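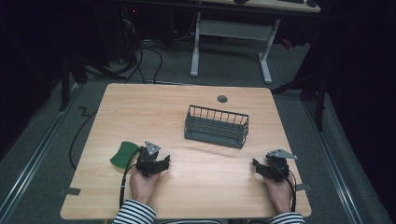
STATION INSPECTION CHECKLIST -- HAND-HELD GRIPPER DEMONSTRATIONS
Faltmont Manipulation Data Programme, Tabletop Stations
Revision 3

1. Purpose and application

This checklist is to be completed by the shift inspector before any demonstration recorded at a tabletop station is admitted to the Bellus training set. It applies to two-handed collection with paired grippers. Single-handed stations are inspected under a separate form.

An item is marked Satisfactory, Satisfactory with comment, or Not satisfactory. A station with any item marked Not satisfactory shall not record until the item has been cleared and initialled.

2. Floor and access

2.1 Operator standing area clear of cable loops.
Satisfactory with comment. Gripper cables are to be led away from the operator's feet before the first episode and checked again after each break.

2.2 Cables at the rear of the station bundled and off the walking route.
Not satisfactory at first inspection. Loose cable behind the table was reported to the shift lead. Cleared and initialled at 10:40.

2.3 Stands stable, feet fully in contact with the floor.
Satisfactory.

2.4 Emergency exit route unobstructed.
Satisfactory.

3. Work surface and task objects

3.1 Table stable under hand pressure at all corners.
Satisfactory.

3.2 Boundary tape present and adhering.
Satisfactory with comment. Tape is to be replaced as soon as a corner lifts. A lifted corner can catch a finger pad and spoil an otherwise acceptable episode.

3.3 Task objects correspond to the task card.
Satisfactory. The card in use was sponge to basket. Objects not named on the card are to be stored away from the reach area.

3.4 Start positions varied between episodes.
Satisfactory with comment. The basket had been varied in angle but seldom in distance from the operator. Operators are reminded that the Bellus model learns whatever regularity it is given, and that a basket always placed at the same distance will be treated as part of the task.

4. Grippers

4.1 Finger pads secure, no movement at the fasteners.
Satisfactory, left and right. Test by hand with the gripper unpowered.

4.2 Pads open symmetrically and close without offset.
Satisfactory, left and right.

4.3 Open position held for three seconds at the start of each episode.
Satisfactory with comment. The opening hold gives the alignment software its reference for jaw width. Several operators were shortening it late in the shift. Episodes without a complete hold are rejected automatically and the operator's time is lost.

4.4 Wrist view unobstructed, both pads visible when open.
Satisfactory.

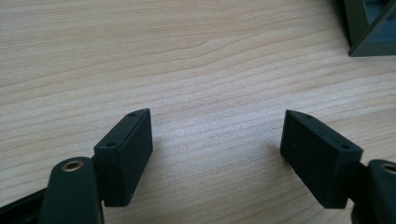

Mazurek asked, in a comment entered against item 4.3, whether the opening hold could be performed above the table at any height, given that the task card is silent on the point. In Mazurek's view a hold taken too high leaves the software with little surface detail, and operators ought to be given a fixed height or left alone. The comment was accepted in part. The hold is to be taken low over the work surface, without contact, and the card will be amended accordingly.

5. Recording

5.1 Clocks of all views synchronised before the first episode.
Satisfactory.

5.2 Lighting even across the work surface.
Satisfactory with comment. Mild glare is permitted. Glare that conceals the edge of a task object is not, and the station lights are to be adjusted before recording resumes.

5.3 Episode count agrees with the station log.
Satisfactory. The cumulative total stood at 3,244 episodes before the shift. The permitted maximum is up to 300 per shift, and the log is to be closed once that number is reached, including where the operator wishes to continue.

5.4 Failed attempts labelled and retained.
Not satisfactory at first inspection. Dropped objects had been deleted at the station. Deletion by operators is not permitted. A failed grasp followed by a recovery has value for training and must be kept -- the label is what separates it from a clean episode. Operators were re-briefed and the item was cleared before recording resumed.

5.5 Storage space sufficient for the remainder of the shift.
Satisfactory.

6. Operator welfare

6.1 Rest breaks taken and entered in the log.
Satisfactory.

6.2 Wrist and forearm discomfort reported.
None reported. Operators are to stop at the first sign of strain and advise the shift lead. 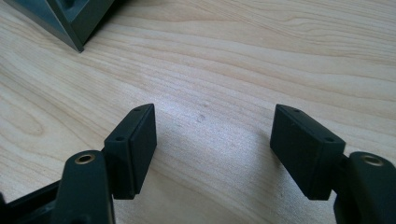
Must the full checklist be repeated when only the task card changes?
Sections 3 and 5 must be repeated. Sections 2, 4 and 6 stand for the remainder of the shift unless a gripper is exchanged, in which case section 4 is also repeated for the replacement unit.

7. Disposition

Station released for recording. Comments under 3.4 and 4.3 are to be reviewed at the next Sunday inspection. The completed form is to be filed with the station log and a copy forwarded to the Bellus data office.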